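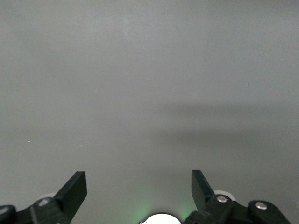
A matte work surface is easy to live with once you stop cleaning it like a shiny one. I have had a gray one for years, first as a kitchen counter and now as the top I use for sewing, wrapping, potting and small repairs. Most of the trouble people have comes from using too much product and too little rinsing. Plain gray does show certain things. With no pattern or seams to hide in, a white speck the size of a pinhead stands out from across the room, like the little dot over at the left, and a soft shadow falling across the gray can pass for a stain until you move the lamp. So the first tip is to look properly before you wipe.

Check the light first

Before you scrub at a dark patch, change the light. Switch off the overhead lamp, or stand on the other side and lean so you aren't blocking the window. If the patch moves or goes away, it was a shadow. If it stays put with the same edges, it's a mark. I once spent half an evening on a "grease stain" that turned out to be the underside of a shelf.

A flashlight laid flat on the surface and pointed across it will show crumbs, grit, dried glue and raised drips. It will also show scratches, which are better found before you rub anything into them.

Dry before wet

Always take the loose stuff off dry. If you start with a wet cloth, dust turns to paste and lint sticks down in short white lines. Then you have to do the whole job again.

For everyday dust I use a dry microfiber cloth folded in four. Go one way, from the back toward you, and lift at the front edge. Don't go in circles. When the outside of the fold is dirty, turn it. Shake the cloth outdoors or over the trash.

For sewing lint and pet hair, a barely damp rubber glove works better than a cloth. Drag the flat of your hand toward you and the hair rolls up into a string.

For sawdust or anything gritty, use a soft brush or the vacuum with the brush end on. Grit under a cloth is what makes the shiny tracks you see on matte tops.

The weekly wash

Fill a bowl with warm water and add one small drop of dish soap. One drop is plenty. If you can see suds, pour half out and top it up with water.

Wring the cloth until it doesn't drip. Wipe in straight passes, each a little over the last. Rinse the cloth, change to clean water and go over it again. Dry right away with a second cloth.

The second rinse is the step people leave out. Soap left on a matte finish dries into a faint film, and the film collects dust faster than a clean surface does. If your top looks cloudy a day after you washed it, wash it twice with plain warm water and nothing else before you buy a special cleaner.

What to keep off it

Furniture polish, wax and anything that promises shine. They go on unevenly and leave patches that catch the light.

Scouring powder, the green side of the sponge, and melamine erasers. They may take the mark off, but they can polish the place where the mark was, and you can't un-polish it.

Bleach, unless whoever made the surface says it's fine. Same with oven cleaner and drain cleaner.

Vinegar depends on what you have. It is all right on many painted and plastic-faced tops, and bad for some stone and for cement. If you don't know what your surface is made of, leave vinegar in the cupboard.

Try any new product on a spot at the back that stays under something. Let it dry overnight and look at it in daylight.

Spots and marks

Small white specks. Try a dry fingertip first. If they move, they're dust. If not, lay a damp cloth over them for five minutes, then wipe. Dried flour paste, toothpaste and wall filler will usually come up that way.

Paint specks. Water-based paint softens under a warm wet cloth. Once it's soft, push it off with the edge of an old plastic card, held low. No knives.

Pencil. A clean white eraser, lightly. Brush the crumbs away and don't blow on them, or they end up on the floor and come back on your socks.

Ballpoint. Dab with a little rubbing alcohol on a cotton swab, after testing at the back. Work from the outside of the mark in, and change the swab often.

Tape residue. Warm it with a hair dryer on low for a few seconds, then roll it off with your thumb. What's left can be lifted by pressing fresh tape on it and pulling. Cooking oil works too, but then you have oil to get rid of, so wash with the soapy water afterward.

Grease. Lay a paper towel down and press to take up what will come. Then a drop of dish soap straight on the place, left for two minutes, and rinse twice.

Fingerprints. Plain warm water, wrung cloth, dry. Dark matte tops are worse for fingerprints than mid-gray ones. If you're still choosing a color, hold a sample with hand cream on and see what happens.

Candle wax. Let it go hard. A bag of ice on top speeds it up. Then the plastic card again.

Shiny patches

If a spot has gone shiny where your wrist rests, or where the same pan gets dragged, first make sure it isn't just grease. Wash it. If it's still shiny, the finish has worn down and cleaning won't bring it back. Some painted tops can be rubbed down and recoated. My brother-in-law Gonçalo Frade recoated a bench for his shop and says he would do the whole top next time, as the patch never matched. On anything factory-made I would leave it alone and put a mat there.

Keeping it clear

A surface stays cleaner when there's less standing on it. Every jar leaves a ring, and you stop wiping behind things you have to lift.

I keep a tray at one end for whatever is in use that day. When I wash the top, the tray gets lifted in one go. Anything still on the tray at the end of the week is put back where it lives.

Stick felt dots under anything heavy and look at them now and then. A felt dot that has picked up a bit of grit is as bad as sandpaper. Lift things to move them, even when sliding is quicker.

For messy jobs, put down something you can throw out or shake. Brown paper is good for glue. An old flannel sheet is good for taking small things apart, as screws don't roll on it. For potting I use a boot tray.

If you use it for small parts or sewing

Plain gray is a good background for this kind of work. White thread and black thread both show up on it, and so do pins. Clear beads and gray washers don't, so I put those in a white saucer.

Set the lamp on the opposite side from your working hand, a bit forward. You'll get less of your own shadow over what you're doing. With two lamps, one on each side, the shadows go pale and soft and are easier on the eyes.

What I keep in the drawer

Four microfiber cloths, two for wet and two for dry. I cut a corner off the wet ones so they don't get mixed up. Wash them without fabric softener, which leaves a coating that smears.

A soft brush, cotton swabs, a white eraser, an old plastic card, a small bottle of dish soap. The cleaner made for matte tops that I bought from Huttunen did nothing the dish soap doesn't do, and I still have most of the bottle.

Updated 5/1/22

Comments

Zaven
The wet cloth with the corner cut off is a good idea. Mine are all the same blue and I never know.

Elsa Turunen
Can I ask about limescale? Our water in Jerville is very hard and I get pale rings by the sink end, even when I dry it. I'm scared of using vinegar as we don't know what the counter is made of. It came with the house.

 Reply from the author
 Try a wet cloth laid on the ring for half an hour, then rub with the cloth only. Repeat the next day. It's slow. If it doesn't budge, test a little diluted vinegar at the back, a minute at most, then rinse well and look at it dry.

 Elsa Turunen
 Two goes with the wet cloth and the newer rings are gone. The old one by the tap is still there but fainter.

potsandpans700
I ruined a patch with one of those white erasing sponges. It's the size of my palm and I see it every morning. Wish I'd read this in March.

skeinwinder
For lint I use the sticky roller meant for coats. Doesn't leave anything behind on mine, but peel off the first sheet before you start if it has been sitting a while.

M.T.
Does the flashlight thing work on floors too?

 Reply from the author
 Yes, very well. Lay it right down on the floor. I find dropped pins that way.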